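Cookies help us keep this site running. By continuing to browse you accept our use of cookies. Manage preferences

Notes for the Kaltach parents' and staff evening
Talk: Do children learn anything from toy food?
Speaker: Troels Baldursdóttir
Notes as spoken, lightly tidied. Slides on request.

Start without the title slide. Ask for hands: who bought toy food for a child in the last year? Then: who saw the child play with it for longer than a week? Wait. Let them look at each other.

I was asked to speak on the value of the play kitchen. I said yes before I noticed that the title assumed there was some. So take this as the talk of someone who has been around play kitchens for a long time and is still waiting to be convinced by most of what is printed on the boxes.

What the box says. Read the Prikdale leaflet out loud, slowly. "Builds healthy eating habits from the first bite." There is no first bite. It's plastic. A child who puts a toy strawberry in a bowl has put a toy strawberry in a bowl. Maybe she likes real strawberries better afterward. I'd like to see somebody check.

(Pause here if people laugh. If they don't, keep going.)

The leaflet also says the set "teaches fruits and vegetables." Okay. Which ones? Garnham sells a set of 100 pieces. I tipped one out on my living room floor and a good part of it was packaging for food: little boxes, little cans, a carton. You could call that realistic. I call it a cheap way to get to 100.

What I think is going on. Children like putting things in other things. They like it with keys, socks, gravel, the cat's dinner. A bowl and two objects that fit in it will keep a two-year-old busy, and the objects don't need to look like fruit for that. When we see fruit in a bowl we think "she's setting the table." She may be thinking "in, out, in."

I have an argument going with Þröstur Brynjólfsdóttir about this, and I'll give her side fairly because she can't be here to give it. She says the pretending starts earlier than I admit, and that the shape of the thing matters a lot once it does. Give a three-year-old a wooden block and call it a banana and you'll get a phone call. Give her a banana and you'll also get a phone call, fine, but sometimes you get lunch. She's right that sometimes you get lunch.

Where I dig in is the amount. More pieces, less play. I believe this strongly and I can't prove it. At Ostapchuk we kept a loose tally over the month of March, just who was in the kitchen corner and what they were doing, and we wrote down 59 visits. Most of the ones I'd call cooking happened on the days when we'd put out very little. But the staff doing the tally knew what I was hoping for, so please don't quote it to anyone. I only bring it up because every seller in this business would put it on a poster.

Money. The full Garnham kitchen with the food is 290. A saucepan you don't like anymore is free. I've never met a child who could tell you which was educational. If you already have the big set, keep it, I'm not here to make anybody feel bad. Put most of it in a closet.

What to put out. People always want a list, and then I get emails about the list. So, loosely:

A couple of plates. Different sizes if you have them, so there's a choice to make.
One bowl. If it's too small for everything, good. Something gets left out and somebody has to decide what.
A few foods that don't look alike.
One thing from a real kitchen shelf or a decent copy of it. A squeeze bottle is great. Children know exactly what ketchup is for.
Something to cook with, or on, or in. This can be a cardboard box. I mean it.
Something with holes in it, a colander or a strainer. Even if there's no water anywhere nearby.

Leave out the cash register. I know. But once the register is out it's a store, and the food turns into money, and you'll hear beeping until pickup.

On matching colors. Prikdale prints a card that tells the child to put red foods on the red plate and so on. Skip it. That's sorting, and sorting is fine, but do it with buttons. I've watched children carefully put the strawberry where the card said and then walk off, because the card had finished the game for them.

The table. Use a plain one. I used to think a checkered cloth helped set the mood, and then I spent a morning watching a boy try to line everything up with the squares. Plain top, good light, low enough to reach across.

Layout. Show both of these together and don't talk for a bit. Let people look. 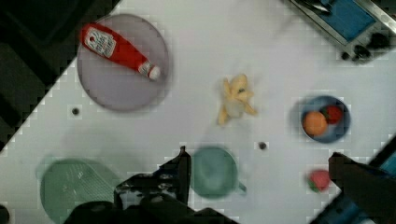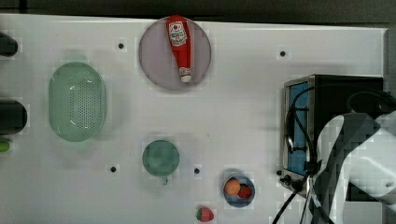
Now ask the room what meal it is. You'll get breakfast, you'll get dessert, and somebody will say "it's a mess." All good answers. Grownups want to finish the layout, and so will the children, which is the whole reason for leaving gaps in it. If every food already sits on its own plate there's nothing left to do except take it off again.

Ask a second thing: what would you move first? Get three or four answers. If the same person keeps answering, look at the other side of the room.

Then the strawberry question. Should a strawberry be in the bowl or next to it? I've had a long and quite heated discussion about this with a group of adults who all had jobs to go to. It doesn't matter. What matters is whether you can sit on your hands when the child does it "wrong." Most of us can't. I timed myself once and I was reaching over before she had even let go.

Things I'm asked every time:

"Isn't it unhealthy to include ketchup?" It's pretend ketchup or it's a closed bottle. Nobody's diet is going to change. If you use a real bottle, check the cap, and check it again after the first child.

"Mine only throws it." Then it's a throwing toy this month. Put out the soft pieces and try plates again later.

"At what age do they stop?" I don't know. I've read answers to this that disagree by years. My own feeling is that they stop when we start grading it.

"Peeling fruit, good or bad?" I've gone back and forth. Fruit that comes apart gives small fingers a job, and some children will do that one job over and over. The trouble is the parts. Count them in, count them out, or accept that the other half of it lives under the radiator now.

"Can we wash it?" Read the label. Some of it holds water inside for weeks, and you'll find out by smell.

If there's time, tell the Garnham phone call. I rang to ask what the healthy eating claim was based on. I was put through twice and then given a reference number, 2093, and told someone would get back to me. I wrote the number on a sticky note. The sticky note is still on my fridge. Don't stretch this story, it's short.

Be careful with the ending. Last time I said "so throw it all out" as a joke and a father came up afterward quite upset, having just built a whole play kitchen with shelves. Say clearly: I like play kitchens. I spend a lot of my week next to one. I just don't think they do the things on the box, and I think they do some other things that don't fit on a box very well, like giving two children who don't know each other a reason to stand at the same table.

Homework, if they want it. Take out up to six pieces. Put them on a table before the child comes in, say nothing, and sit down with a cup of coffee far enough away that you can't reach. Write down what gets touched first. Do the same thing the next morning with the same pieces. Bring the notes on 25th August and we'll go through them together, including the boring ones. I especially want the boring ones.

Questions. Leave the second picture up while people talk, and put the lights back on before the coffee.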